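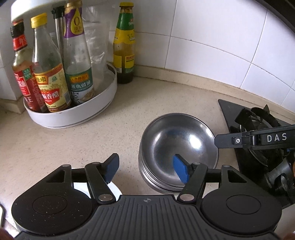
Grip fault halts kitchen trials at Utdale

2nd July

Indine has suspended bowl-handling work in its kitchen trials at Utdale after a fault in the grip-width sensing of its hand-held gripper. The readings drifted while stainless steel bowls were being handled, and the error was large enough to make a closed grip register as partly open.

The drift reached 3 mm over a session of 20 minutes. Of 12 recorded lifts checked afterwards, eight were rejected. Two bowls were dropped during the session. There were no injuries and no glass was broken.

Karthik Paul, who leads testing at Indine, said the sensor mount had worked loose on its shaft. "The fingers were closing as they should. The value being logged was wrong, and the software gave no warning when it went out of range."

Polished rims are a known difficulty for the finger pads, and the first report from Utdale put the drops down to slipping. That entry has been corrected.

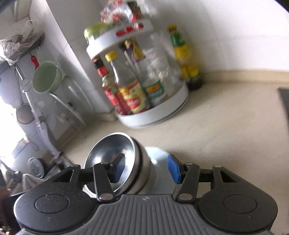
Next steps

Sensor mounts are being replaced with a clamped part supplied by Skasberg. A zero check with the fingers fully closed will be required before each session, and logging will stop if the reading is out by more than 1 mm.

Panagiotis Tzanetos is reviewing recordings made since April for the same error. Work with bowls will resume when the review is complete.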